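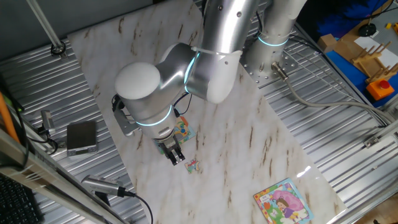 How to sort and store children's puzzle boards

Posted by Maham Dhanial, Aug 24, 2025

Board puzzles are easy to keep complete if you pack them up the same way each time. Set aside 30 minutes for a cupboard full.

Clear a table and wipe it down. A pale, smooth top is good for this job, as coloured pieces show up well on it. Bring out two boards at most. If there are loose pieces, match them by the printing first and the shape second.
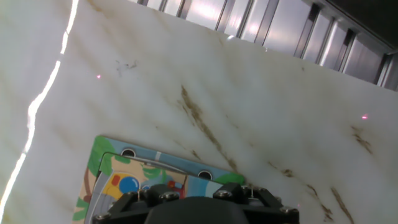
Check each board before it goes away. Run a finger along the border for lifting paper and press down any corners. A dab of craft glue will hold a small tear. Leave it under a heavy book for 4 hours.

Write the puzzle's name on the back in pencil, then put the same name on a zip bag for any pieces that don't sit firmly.
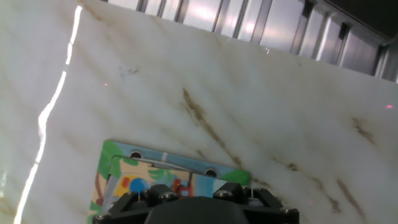

Stand the boards upright on a shelf, largest at the back. Laying them flat is fine too, but keep the stack to 3 or the bottom one gets hard to pull out. Pieces that don't match anything go in a jar. Check the jar again in March before giving any puzzles away.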